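I finally got sick of my old workstation crawling along, so I pulled the side panel and decided to swap the processor myself (my first time in 3 years!). Shut it down, unplug it, and touch bare metal before you reach in.
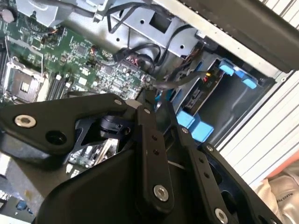 Step 2: The socket

With the socket empty and the lever up, you can get a good look at the contact area. Keep your fingers off it! Line up the corner mark on the new chip, set it down flat – no pushing – then lower the lever. Fresh paste next, a blob the size of a pea, and the cooler goes back on.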